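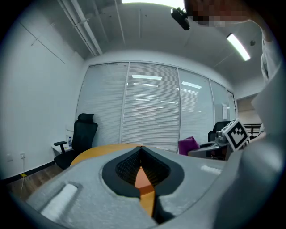
Préparer son sac pour une journée de plongée avec tuba en bateau

Trois fois que je reçois la même question par mail, alors je m'y colle. On part quatre jours à Eltlow en mai avec Damir, j'ai ressorti tout le matériel hier soir et j'ai pris des notes au fur et à mesure (enfin, presque, j'ai aussi passé une demi-heure à chercher un tuba qui était déjà dans le sac).

Étape 1 : tester le masque à la maison

Posez le masque sur le visage sans passer la sangle, inspirez doucement par le nez et lâchez. S'il tient tout seul, c'est bon. S'il glisse, regardez s'il n'y a pas une mèche de cheveux coincée sous la jupe avant d'accuser le masque ! Le mien est un vieux Stikemico que je traîne depuis des années, et je ne le changerais pour rien au monde.

S'il est neuf, frottez l'intérieur des verres avec un peu de dentifrice blanc, sans grains, laissez reposer une nuit et rincez bien. J'avais sauté cette étape à ma première sortie : j'ai vu une tortue, paraît-il. Moi j'ai vu de la buée.

Étape 2 : les palmes

Essayez-les avec les chaussons que vous porterez vraiment. Le talon ne doit pas bouger, les orteils ne doivent pas se recroqueviller. Sur un bateau, les palmes courtes sont bien plus faciles à caser, et pour un récif peu profond elles suffisent largement.

Étape 3 : le petit sac étanche

Dedans, je mets toujours la même chose :
le téléphone, éteint
une copie du passeport
un peu de liquide pour le pourboire du guide
deux comprimés contre le mal de mer, même quand la mer est plate
un paréo, qui sert de serviette, de rideau et d'oreiller

Fermez le sac en roulant le haut trois fois, puis appuyez dessus de tout votre poids au-dessus de l'évier.

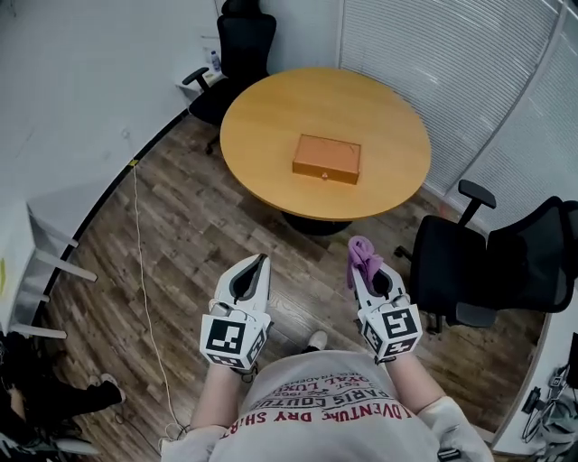 Si vous entendez de l'air s'échapper, recommencez le roulage en chassant bien les plis. Et si ça siffle toujours, c'est que le sac a fait son temps, il finira en sac à linge.

Étape 4 : se protéger du soleil

Le dos et l'arrière des mollets, c'est là qu'on brûle. Je porte un lycra à manches longues et je garde la crème pour le visage, le cou et les jambes. Mettez-la bien avant de monter à bord — dix minutes avant de sauter, elle part surtout dans l'eau.

Étape 5 : réserver sans se tromper

Demandez combien de personnes montent à bord. Celeste Vergara, qui m'a appris à nager avec un tuba, refuse les bateaux trop pleins, et j'ai fini par faire pareil après une sortie à 22 passagers où je passais mon temps à éviter les palmes des autres. Demandez aussi si l'entrée de la réserve est comprise dans le prix, si le déjeuner l'est, et à quelle distance de la plage se trouve le premier arrêt. À Wedstead, c'était à 200 mètres : on aurait pu y aller à la nage !

Étape 6 : au retour

Rincez tout à l'eau douce le soir même, y compris la sangle du masque, et faites sécher à l'ombre. Les palmes se rangent à plat, jamais debout contre un mur, sinon la voilure prend un pli et elle le garde.

Pour la combinaison courte, je ferai une page à part, Damir a des avis très arrêtés sur la question et il veut relire.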